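Home Talks Newsletter Visit Contact

Speaker notes, Orkcombe Dye Plant Evening, April

Thank Hạnh for the tea and for letting me run over last year. Ask who grew madder this season and let them talk a bit, since they always have better stories than I do.

Start with weld, because it's the friendliest of the yellows and will come up in almost any poor, chalky corner you give it. Sow it where it's going to stay (it hates being moved!) and pick it as the flower spikes open.
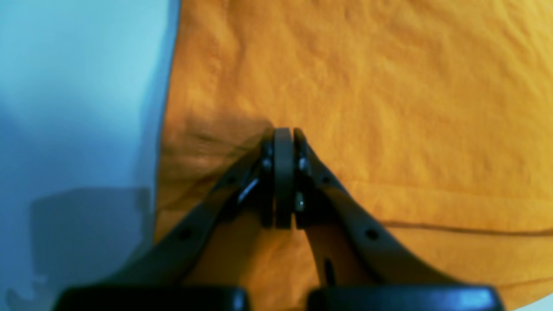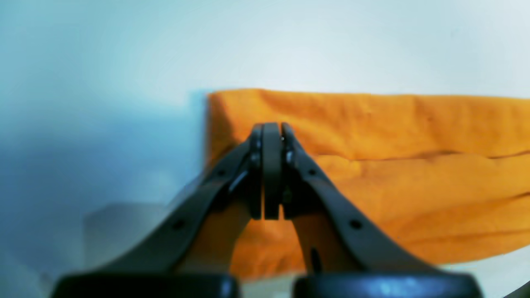
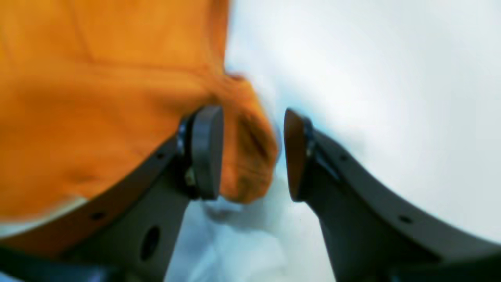 Madder asks a good deal more patience of you, and I say this fondly, having waited three years for my first roots. Wash them, chop them small, and keep the pot well below a simmer or the browns creep in. Over a weld yellow, a short madder bath can take you toward an orange like that cloth, though my own first try at Fodimdale came out the color of weak tea. Pause for Josué's question about hard water, he'll have one. Then pass the skeins along the rows and mention the 14 packets of seed by the door.

Related talks
Woad Without Tears
Onion Skins and Other Kitchen Colors
Josué Lacerda on Small Looms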